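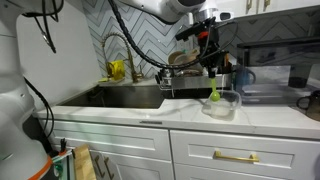 Last changed: September, 4:30 pm

Longo Street Kitchen — Gallery, Page 1: The Sink Side

The kitchen was refitted over the summer by Bratosari, with tile work by Radek Jelínek and plumbing by Ottavio Sala. Adelmo Benedetti drew the layout. This page covers the sink wall. The island, the pantry and the window side have pages of their own, listed at the bottom.

Sink and counter, in use
Lime-green ladle over a clear food container, with the sink to the left and the dish rack to the right. The container is the square kind with rounded corners and looks a little cloudy.

Backsplash
White and gray herringbone, running from the sink to the right side of the counter. Radek set out the pattern dry on the floor of the next room first, and he used 427 tiles on this wall, cuts included. We have half a box left over in the garage.

Faucet
Brushed gold, pull-down, with a coiled spring neck. It came from Disus and took two deliveries, as the first one had the wrong hose. Damilola Etim wanted gold and Adelmo wanted steel to match the sink. Wipe it with a soft cloth only. Scouring powder will mark the finish.

Sink
Stainless steel, rectangular, one of the larger sizes Wustberg makes. We gave up a drawer to fit it. Ottavio moved the drain about 30 inches to the left of the old one, and that was most of a day's work.

Dish rack
Also stainless steel. Beige and tan bowls and plates stand in it on their edges. The bowls are from the old kitchen and the plates were bought to go with them. The blue glass mug next to the rack is one we use all the time.

Right rear corner
The dark appliance with the glass front stayed where it was on the plan from the beginning. The outlet behind it is new. The glass shows every fingerprint, so it gets wiped down with the counter in the evening.

Costs for this wall
Tile and labor came to $2140. The faucet and sink were billed together with the plumbing and are on the island page, where the full bill is broken down.

Other pages in this gallery
Page 2: The island
Page 3: Pantry shelves
Page 4: Window side and table
Page 5: Before the work — old cabinets and floor

Questions about the tile or the layout can go to Ettore Benedetti, who keeps these pages. Please ask before using any of the pictures elsewhere.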